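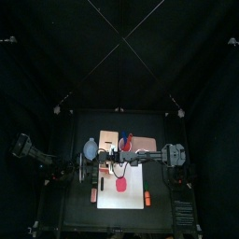 To: Brumbridge Small Kitchens list
Subject: Re: What stays on the worktop at the back, and what goes away?

Good evening to all,

I have read the question from the Tolell flats with much interest, as I have the same worktop and I had for a long time the same problem. I put my answers between the lines of the message, so please scroll down. Excuse me if it became long.

> Hello list. We moved into one of the Tolell flats in November and
> the kitchen is very small. The worktop is the standard 60 cm deep
> and there is one drawer only. At the moment we have everything
> standing at the back: bowls, a cup with spoons, a box, the bread,
> the kettle, the post.

The bread and the post are your first problem, I think. The bread needs a dry place with a lid, and the post is not a kitchen thing at all. In my flat the post lies on the shelf by the entrance door, and what is still there at the end of the month goes into a folder. It was not easy to convince my family of this, and I still find envelopes beside the toaster from time to time.

For the rest, I keep four things at the back, in one line, and the front is free for working. One is a bowl, one is a wooden box, one is a cup with the utensils, and the last is the salt. The line begins on the left side of the cooker and I leave the width of a hand between one thing and the next, so that I can wipe there without lifting anything.

> Is it better to keep the utensils in a cup or in the drawer? My
> mother-in-law says that in a cup they collect dust and grease.

She is right when there are too many of them. If the cup is full, the ones in the middle are never used and they become sticky. I keep in it only what I take every day: one spoon for stirring, one spatula, and a small spoon for tasting. All others are in the drawer. Since I do it like this, nothing in the cup has the time to collect dust.

The cup should be heavier than you expect. My first one was a light plastic beaker and it fell over each time I pulled out the spatula. Now I have a stoneware mug, 13 cm high, which had lost its handle. I rubbed the broken places smooth with fine sandpaper and turned that side to the wall. If you prefer to keep your plastic cup because the children like the colour, you can put clean pebbles in the bottom. Take them out and wash them together with the cup, or after some weeks you will have a brown water under them.

Different colours for the handles are also a help. With us the red one is for hot pans and the blue one is for cold food, and even the youngest remembers it.

> We have also a wooden box with a slot in the lid. It was for recipe
> cards from the previous tenant. It is pretty but we have no cards.
> Any ideas?

I would be happy to have such a box! Some possibilities:

- The slot can hold one card upright while you cook, so you have the recipe in front of your eyes and the worktop remains clean. Please try first with a piece of thick paper, because in some boxes the slot is too wide and the card lies down.

- You can use it for the coupons and the receipts from the shop. They go in through the slot and you open the lid only once a month. I think this would help also with your post.

- You can keep tea bags inside, but then I would close the slot from below with a strip of card and a little tape. Tea loses its smell quickly.

Do not stand it directly next to the sink. The underside of mine became dark in one winter only. I have glued four small felt pads under it, the kind for chair legs, and the air can pass now. For cleaning I take a cloth which is nearly dry, and two times in the year a very thin coat of Dralelell oil. The smell is a bit strong on the first evening, so open the window.

> And the bowls? We have them in a stack, but one always needs the
> one from the bottom.

Only one bowl on the worktop, the one you need from the bottom! The others can live in the cupboard without any harm. Mine holds 577 ml, I measured it one time with water for a cake recipe, and it is enough for beating eggs, for a salad for one person or for the peelings. It stands with the opening up when it is dry. When I come directly from washing up, I put it for one hour upside down on a folded cloth.

> Last question, is it worth to buy a shelf insert for the back of the
> worktop? Mohamedi cuts them to size.

I asked Mohamedi for the same thing. My worktop is 1464 mm from wall to wall, please measure yours at the back and also at the front, as in my flat the walls are not straight. I have not ordered in the end. With the shelf I would have put more things there, I know myself. But for a family with more plates it can be a good solution, and I would be glad to read from somebody who has one and who cooks every day. How do you clean behind it?

One small request to the list: has someone a spare lid for the old square bread tin, the enamel one? Mine does not close any more at one corner. I can collect it in Brumbridge in the evening, after six o'clock.

With kind regards from the second floor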